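I bought another drawer divider in February, so let me get my complaint in before the receipt fades.

The theory goes like this. You own too many small things, the small things live in a heap, and if the heap had walls in it you would be calm. I've believed this on and off for years. I have a hall closet that suggests I should have stopped.

What set me off was a Golska catalog that came with the mail. Sixty-four pages of containers, many of them containers for other containers. One spread showed a pantry where the flour had been moved out of its bag and into a tub with "flour" written on it. The bag already said flour. I read that page twice looking for the part I was missing.

My friend Selina Steiner swears by all of it. She paid a consultant from Cirholm to go through her kitchen, and I'll admit the kitchen looks great. I asked where she keeps the batteries now and she opened 3 drawers before she found them. She says the system needs time to settle in. Maybe. My batteries are in a coffee mug and I've never had to wait for the mug to settle in.

I'm not against boxes. My dad had a wall of old jars in the garage with screws in them, and it worked fine, mostly because he went in there every day and used the screws. He didn't set up the jars first and then hope to become a man with a workshop. That second way is how I do it. I bought a sewing box before I could sew on a button, and I still take my coats to Makis Katsaros down the street.

The other thing that bugs me is the sizes. Whoever decides how big a compartment should be has never met my stuff. Tape doesn't fit, scissors never fit, and what does fit is paper clips, so now I have a lovely home for paper clips. I use maybe one a month.
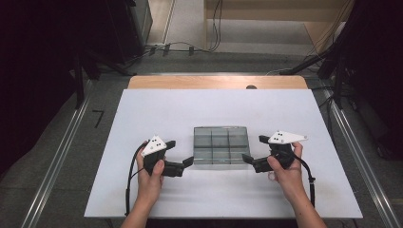
Do divided boxes save you any time? A little, if you reach for the same few things every day and you're the only one putting them back.

For everyone else I have doubts. Everything in my house gets put back by 2 people, and one of us thinks a rubber band is a kind of string. We had words about this.

So the new divider is in the desk drawer, minus one wall, which I snapped out with pliers to get the stapler in. I'll give it until summer. The Golska catalog is under the short leg of the washing machine and doing well there.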